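ELT 106 Basic Electrical Measurement
Handout 2: Meters, leads and putting them away
Revised 30 July 2020

Read this before the first bench session. The meters you sign out are shared between the day and evening sections, and a meter with a bad lead costs the next person half a lab.

Before you measure

Check the leads first. Look along the full length for nicks, melted spots and bare wire, then set the meter to continuity and touch the tips together. Flex the wire near the plug while you do this. If the tone cuts in and out, put a red tag on the lead and take another one.

Black goes in COM. Red goes in the volts/ohms jack for everything in Labs 1 through 4. Current comes in Lab 5 — leave the amps jack alone until then.

Start on the highest range if your meter doesn't pick its own. Never measure resistance on a live circuit. 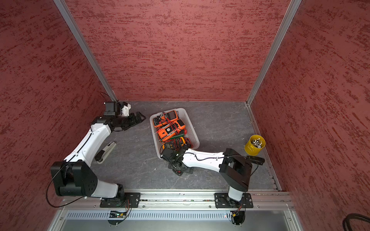
Staremville Technical College — Electrical Trades Department, Urquhart Building

Meters heaped in a basket with the test leads still among them are slow to sort. Red and black wires work their way around the cases, and pulling on one lead drags two or three others along with it. Strain at the plug end is the usual cause of an open lead. The metal tips also scratch displays.

To clear a tangled basket, lift the loose wires off the top first, then take the meters out one at a time. Don't pull a meter up by its leads. Follow each wire back to a plug before you move it.

Putting away

Turn the dial to OFF. Unplug both leads, fold them in loose loops about a hand wide and close with a strap. Leads go on the hooks, red and black together as a pair. Meters go face up on the shelf, in order of the sticker number.

Low battery sign showing: write the number on the sheet by the door. Spare fuses are in the Gronora cabinet, stock number 2193. Ask before replacing one.

Lab 1 is worth 30 points. Bring the Nanow workbook and a pencil.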